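Home Products Support Downloads Contact
Previous | Contents | Next

Parside Two-Arm Bench Cell
Set-up and Care Guide, April 2023

Section 6. Hand Mounting, Cable Check and First Pick

Use this section after the arms have been bolted down and homed, and again whenever a hand has been taken off for cleaning or repair. You need the Gullik hand kit, a 3 mm hex key, a soft brush, lint-free wipes and the teach tablet.

CAUTION: Switch off arm power at the base before touching a hand or a wrist cable. The red lamp on the Marulanda controller must be out. Stopping a program from the tablet does not remove power from the arms.

6.1 Mounting the hands

1. Move both arms to the service pose from the tablet, then switch off arm power.

2. Check which hand is which. The left and right hands have different thumb joints and are not interchangeable. Hands are marked on the back before they leave the bench; the left one carries a white label with the character 左 (left). If a label has come off, read the serial number inside the mounting ring and write a new label before going further.

3. Wipe the wrist face and the mounting ring. Grit between the two will tilt the hand slightly, and the error shows up at the fingertips.

4. Seat the hand on the locating pin and start all the screws by hand. Tighten them in a cross pattern with the hex key. Stop when they are snug.

5. Plug in the hand cable. The connector goes in one way only. Push until the collar clicks.

NOTE: Do not use thread locker on the mounting screws. It gets into the pin hole and the ring will then need to be replaced.

6.2 Routing the cables

1. Leave a loose loop of cable at the wrist. With power still off, turn the wrist by hand to each end of its travel. The loop should open and close without pulling at the connector.

2. Secure the cable to the forearm with the supplied strap, below the wrist joint. Do not strap it to the hand.

3. Fold the thumb in and out and check that the cable does not fall between the thumb and the palm.

4. Look along the cable for flat spots or cracked jacket. Replace a damaged cable. Tape is not a repair.

CAUTION: A cable loop that is too long can catch on objects on the table. If it touches the tabletop with the hand in the grasp pose, take up the slack at the strap.

6.3 Preparing the table

1. Clear the tabletop and wipe it with a damp cloth. Dry it before placing anything on it.

2. Keep objects away from the cable hole. The arms are not told that the hole is there, and a small part pushed toward it will be lost.

3. Set out one soft object on the left and one plate on the right. Leave a gap between them so that the fingers can close without touching the plate. A small plush toy works well for a first pick. Avoid glass, thin plastic cups and anything heavier than 200 grams until section 7 is complete.

4. Check the light. The head camera needs even light from above. Strong side light throws a hard shadow next to the hand, and the Zaltholm software may read it as part of the object.

6.4 First pick

1. Make sure everyone is outside the marked floor line. Switch on arm power and wait for the ready tone.

2. On the tablet, open Hands > Test and run Open/Close on each hand in turn. Watch the fingers. They should start together and reach the end of travel without chatter.

3. Set speed to 11 percent and grip force to Low.

4. Select Left Hand > Grasp. Guide the hand down over the toy until the fingertips are just clear of the table, then press Close.

5. Keep the right hand open during the left grasp. It can wait over the near rim of the plate, as long as the fingertips are not resting on it. 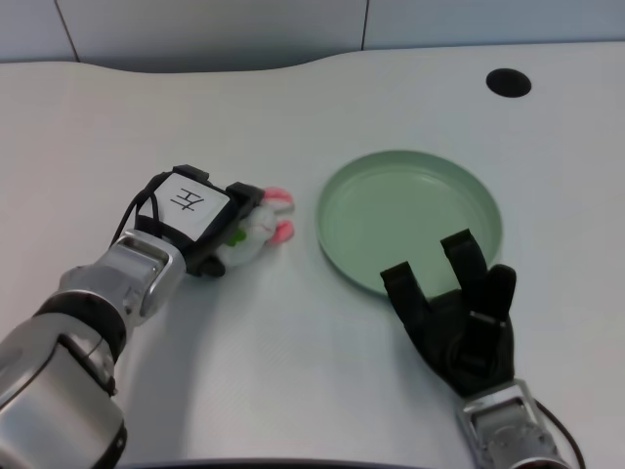 6. Check the contact reading on the tablet before lifting. All the finger bars should be green. If one bar stays gray, that finger has not reached the object. Press Open, shift the hand a little along the object and close again.

7. Lift slowly to the first stop and hold. If the reading drops during the hold, lower the object and raise grip force by one step. Do not go straight to High.

8. Move over the plate, lower, and press Open. Raise the hand straight up before moving it sideways, or a finger may drag the object off again.

9. Repeat the pick 3 times from slightly different positions. If all of them complete, save the settings under a new name. Do not write over the factory file.

NOTE: Long ears, tails and ribbons on a soft toy can get trapped between finger pads. This does no harm to the hand, but the toy may hang on after release. Turn it so that the loose parts point away from the palm.

6.5 If something goes wrong

Hand does not respond. Switch off arm power, reseat the connector and try again. If the tablet still shows No Hand, swap in the spare cable before you suspect the hand.

Hand closes but the object slips. Clean the fingertip pads with a dry wipe. Lint from plush toys builds up quickly. Replace pads that have gone shiny.

Hand reaches to one side of the object. Run the camera check in section 4. If the offset is the same at every position on the table, the mounting ring is the more likely cause. Go back to 6.1, step 3.

Wrist stops with an overload message. Look for a tight cable first. Clear the message only after the cable has been freed.

Fingers chatter at the end of travel. Brush out the finger joints. Do not oil them.

6.6 Routine care

Brush the finger joints and wipe the pads at the end of each working day. Check the mounting screws once a week. Replace both hand cables every 6 months, whether or not they show wear, and write the date on the strap. Cells delivered before June of last year have the older strap with a metal buckle. Change it for the fabric type when the cables are next replaced.

Continue to Section 7, Grip Force Settings.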